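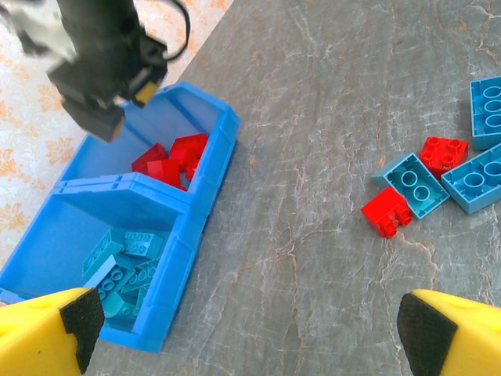

Residents at Pandside objected during the first round of visits that the traps were drawing moths into kitchens that had not had any before. The same objection was raised at Drosasholm, in nearly the same words, and it affects how the catch data should be read. It is therefore taken up before the comparison of placements.

Figure 4. Gripper above the upper compartment of a bin; gray tabletop behind.

4.2 Trap placement and catch of Indian meal moth

Sticky traps with a pheromone lure catch male moths only. A rise in catch in the first days after placement may reflect males already in the apartment, males entering from a hallway or a neighboring unit, or both. The trap by itself cannot separate these sources. We placed unbaited sticky cards in 20 of the apartments during the same period to obtain a rough measure of background movement. Catch on these cards was low throughout and did not rise when baited traps were set in adjacent units. The result does not rule out attraction from outside the apartment, but it gives no support to the view that a single lure in a closed kitchen raises moth numbers in the rest of the building.

Baited traps were placed in 185 apartments across the two sites. Each apartment received one Musen trap, which is an open-sided cardboard trap with a glue floor, fitted with an Ackermann lure. Lures were kept refrigerated until use and were handled with clean gloves, since traces of pheromone on the hands can be carried to cabinet doors and other surfaces. All traps were dated on the underside and replaced when the glue floor became dusty, whether or not the lure had expired.

Two placements were compared. In the first, the trap was fixed inside the cabinet in which most dry goods were kept. In the second, it was fixed on an open wall at least 100 cm from the nearest food cabinet and away from windows and stove hoods. Assignment was by apartment and was not changed during the study. Where a kitchen had no suitable wall, the apartment was assigned to the cabinet placement; this happened more often at Drosasholm, where the kitchens are narrow, and it introduces a site effect that the analysis only partly removes.

Wall traps caught more moths than cabinet traps at both sites. The difference was largest in apartments where the later inspection found larvae in more than one cabinet. Where larvae were confined to a single package, the two placements gave similar catches. Cabinet doors at Drosasholm close tightly, and several cabinet traps there remained empty although webbing was later found on a shelf in another part of the same kitchen. An empty cabinet trap should not be taken as evidence that the apartment is clear.

Inspection was carried out in 70 apartments, chosen to cover the full range of catches, including zero. All dry goods were opened and sieved with the resident present. Larvae and webbing were found mainly in flour, nuts, birdseed and dry pet food. Birdseed was often stored outside the kitchen, in a hall closet or on a balcony, and was not mentioned by residents until the inspector asked about it directly. Two of the highest wall catches at Pandside were traced to such storage. In both cases the kitchen itself held no infested food.

Catch was a poor guide to the amount of infested material. A high catch was sometimes associated with one forgotten bag, and a moderate catch with larvae in nearly every open package. For this reason we treat catch as an indicator of presence and do not convert it to an estimate of population size. The direction of change within an apartment was more useful. Where infested food had been removed and shelf seams vacuumed, catch fell over the following checks, with a short delay consistent with the emergence of adults from pupae left in cracks and screw holes.

Several limits apply. Temperature was not logged in individual kitchens, and development time in this species depends strongly on it. Residents at both sites knew that traps were in use and may have discarded old food before inspection, which would weaken the link between catch and findings. Use of household sprays was recorded by interview only. Catches from apartments where spraying was reported are included in the placement comparison but are left out of the treatment of change over time in Section 4.3.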